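Robot teaching by demonstration

Robot teaching by demonstration is a way of getting a robot to do a job by showing it, instead of writing out every movement as code. A person guides the machine through the task, the movements are recorded, and a computer program learns from the recordings. It is also called learning from demonstration or imitation learning, and it is one of the liveliest corners of robotics today!

Two arms at an upturned plastic seat, and a blue cylinder held between two gripper fingers:
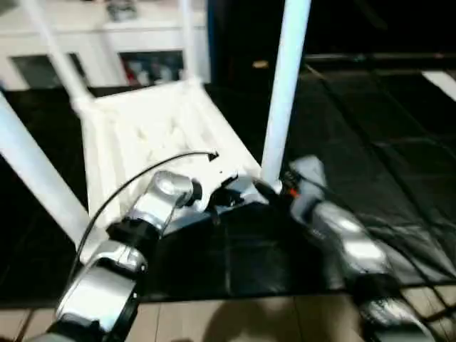
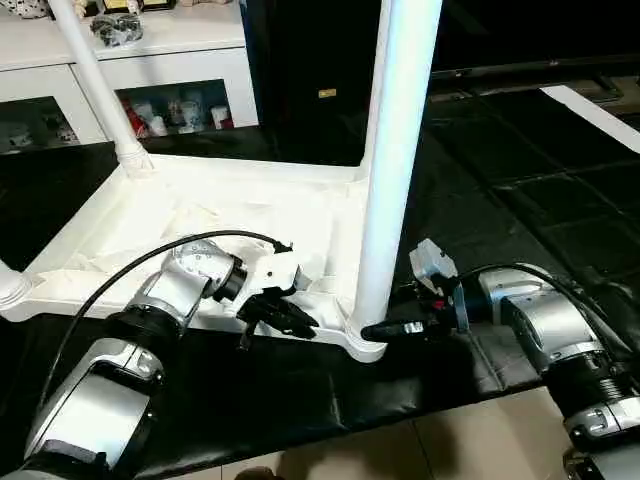
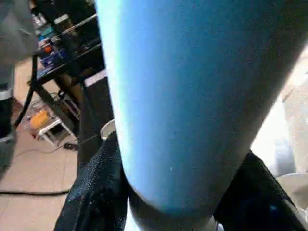
Teaching by hand

The oldest method is to take hold of the arm and move it. The motors are set to give way easily, so the teacher can push the joints into place while the robot keeps track of its own angles. Welders and paint shops have worked like this for decades. It is quick to pick up, and the teacher feels the weight of the arm and any bump against the work. The drawback comes with two-armed jobs, where one person has to steer both arms and open and close both grippers (try it with a stool and you soon want a third hand).

Teaching by remote control

In remote control, or teleoperation, the teacher stands apart from the robot and steers it with something else. Common choices are:

Leader arms, small copies of the robot's own arms that the real ones follow
Hand controllers of the kind used for virtual reality
Gloves that track the fingers
A 3D mouse or joystick, mostly for single arms

Leader arms are a favorite for furniture and household tasks, and it is a delight to see how naturally people take to them. The Tulik leader set has 7 joints per arm and a trigger for the gripper. The Carden set is lighter and has 3 selectable speed settings, a great help to beginners.

What is recorded

A recording, usually called an episode, holds the joint angles, the gripper openings and the video from each camera, all on one clock. A camera at the head shows the whole job. Cameras at the wrists show the last inch or two before the fingers close, a part that the arms themselves often hide from above. Some setups add force readings as well.

Good episodes are smooth, and they vary. If the chair always starts in the same spot, the robot learns that spot and is lost when the chair is moved.

How many episodes are needed

Simple pick-and-place jobs can work with a few dozen. Putting parts together takes far more. The Bovow household collection, led by Rowena Saludo, kept 331 episodes of its hardest assembly task out of more than 800 recorded. The rest were dropped for long pauses or lost video.

Known problems

Small errors add up: once the robot drifts away from anything it was shown, it has little to go on. One wonderfully simple cure is to let the teacher take over in the middle of a run, fix the mistake and add the fix to the training set.

See also: Kalogeropoulos grip test, Leader arm, Wrist camera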